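Practical Electronics, Evening Course
Handout 4: Pull-up resistors, loading and other small disappointments

Read this before the January session. It is shorter than the last handout, following representations from the back row.

1. Where we left off

Last time we met the open-collector output, which is a transistor with its collector brought out to a pin and left for you to deal with. It can pull a line down to ground. It can't push a line up to anything. When the transistor is off, the pin is connected to nothing much, and your meter will report whatever it fancies.

The cure is a pull-up resistor from the output to the supply. Transistor off, the resistor lifts the line high. Transistor on, the line goes low and current runs through the resistor to ground. That current is the price of the arrangement and you get to choose it.

2. Choosing the value

Say the supply is 5 V and the resistor is 100 ohms. With the output low, and ignoring the small voltage left across the transistor, Ohm's law gives 50 mA. Plenty of small parts will not sink that for long, and the ones that will are going to warm your fingers. The resistor is dissipating a quarter of a watt, so the quarter-watt part from your kit is working at its limit.

Now go the other way and fit 900 kilohms, as one group did in the autumn on the grounds that it was the nearest thing to hand (several in series, beautifully soldered). The current is tiny, the battery is delighted, and the output takes its time getting anywhere. Every input and every inch of wire has some capacitance, and the resistor has to charge it. With 26 pF on the line:

t = R x C = 900,000 x 26 x 10^-12 = 23.4 microseconds

One time constant gets you to 63 per cent of the supply. For a doorbell, fine. For a clock line, hopeless.

Most people end up between 1 k and 10 k and never think about it again. You are asked to think about it once, on paper, with working.

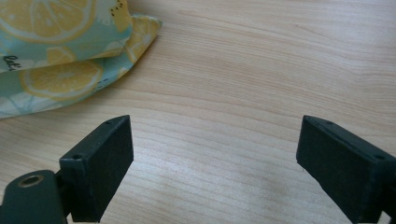 3. Loading

A voltage divider gives the voltage you calculated until you connect something to it. Two equal resistors across 5 V give 2.5 V at the middle, and then a load goes in parallel with the lower one and the middle sags. The size of the sag depends on how the load compares with the divider. If the load is ten times the lower resistor, you lose a little under five per cent. If it is equal to it, you get 1.67 V and a long evening. Think of resistance as grain in a tabletop, fine lines running side by side: parallel paths add up, and the more of them you provide, the more current gets across. The comparison fails as soon as the lines start to curve, so don't put it in your coursework.

The meter is a load too. The Sikent bench meters have a high input resistance and will hardly trouble you. The old Alvarado moving-coil one on the end bench will trouble you a good deal, and is kept for that purpose.

4. For the practical

Boards are the Brudness trainers, as before. The Lusura supplies have a current limit knob; please find it before you need it.

a) Build the open-collector stage with a 4.7 k pull-up. Record the high and low voltages.
b) Repeat with 47 k. Sketch both rising edges on the same axes, and label the axes.
c) Build the equal divider from 10 k resistors and measure the middle with both meters. Account for the difference in no more than four lines. "Meter broken" has been submitted before and did not score.

5. Corrections to Handout 3

The second diagram had the emitter and collector swapped. Anyone who noticed may feel pleased with themselves. Anyone who built it will already have replaced the transistor; spares are in the drawer marked Fuses.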